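Visit to the Belladard paper mill, Vustport
Posted 10/21/19

The mill opens its doors twice a year and I had missed the spring one in May, so I booked early this time. Tickets are free but you have to give your shoe size, as they lend you safety shoes at the gate. Mine were a size too big. Bring thick socks.

Our group met in the old weighbridge office, where Lucero Inga signed us in and handed out ear plugs. She has worked on the site for 7 years, first in the lab and now in sales. The tour takes in the pulping room, the machine hall, the drying loft and the finishing room, in that order, and there is no going back to an earlier stop once the group has moved on.

The pulping room is the loudest part. Belladard makes its paper from cotton offcuts, mostly from shirt makers, and the bales are stacked along one wall with the buttons and seams already cut away. The cloth goes into a long oval tub called a beater and is ground down for several hours. We were allowed to put a hand in a bucket of finished pulp. It feels like cold porridge.

The machine hall was stopped for a felt change, which was a pity. Szabolcs Dobos, the shift foreman, talked us through it instead. The felt is the blanket that carries the wet sheet, and a new one has to be run in slowly or it pulls to one side. He had a piece of the old one to pass round, worn thin in the middle. Somebody asked about water and he said the mill takes it from its own well and cleans it in settling ponds behind the car park.

Upstairs in the drying loft the better sheets are still hung over ropes. It smells of wet dog and starch. The shutters are opened and closed by hand depending on the weather, and the heaviest watercolour paper can stay up there for 3 days. The stairs are steep and there is no lift.

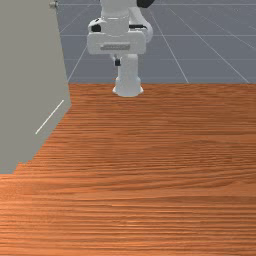
The finishing room was the part I liked most. Two women were sorting sheets against the light and putting aside anything with a speck or a thin corner. The seconds are sold in the shop by weight. I bought a pack of 200 small sheets, good enough for letters, and a pad of the rough watercolour paper for my sister.

Tea and a cheese roll were included. The number 596 bus stops outside the gate, but the last one back to town leaves before the late tour finishes, so take the morning slot if you are not driving.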